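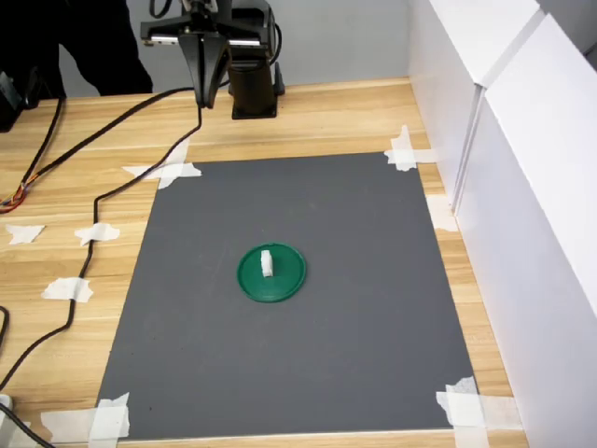 Wer einem Roboter etwas beibringen will, braucht vor allem Geduld mit sich selbst, sagt die Leiterin der kleinen Werkstatt Stiltberg und lacht. Seit dem Frühjahr zeigt sie mit ihrem Team einem Arm per Fernsteuerung, wie man kleine Teile greift und wieder abstellt. »Am Anfang denkt man, das habe ich in einer Stunde durch«, erzählt sie, »und dann sitzt man da und merkt, wie viel die eigene Hand eigentlich weiß.« Geübt wird mit Dingen, die man eben so dahat: ein weißes Klötzchen mit einer kleinen Kerbe, ein runder grüner Plastikdeckel, darunter eine dunkelgraue Matte, an den Ecken mit Klebeband befestigt. »Das Klebeband ist unser wichtigstes Werkzeug -- schreiben Sie das ruhig auf!«

Für die Aufgabe, die im Haus Odik heißt, haben sie bislang 438 Durchgänge aufgenommen. Mehr als 80 am Tag schafft sie nicht, dann werden die Bewegungen fahrig, und das lernt der Arm leider genauso gern mit wie die guten. Ob sie ihn lieber mit der Hand führe? Sie überlegt lange. »Mit der Hand spürt man mehr, das ist schon schön. Aber bei der Fernsteuerung sehe ich nur, was der Arm tut, und werde von allein langsamer.« Neue Leute lässt sie erst einmal zehn Minuten nur zuschauen, mit einer Tasse Tee, und danach dürfen sie gleich selbst ran.

Und was kommt als Nächstes? Im Mai soll Gada beginnen, eine Aufgabe mit zwei Armen, auf die sie sich sichtlich freut. »Da muss ich dann wohl selbst noch einmal in die Lehre gehen«, sagt sie und schenkt uns beiden Tee nach.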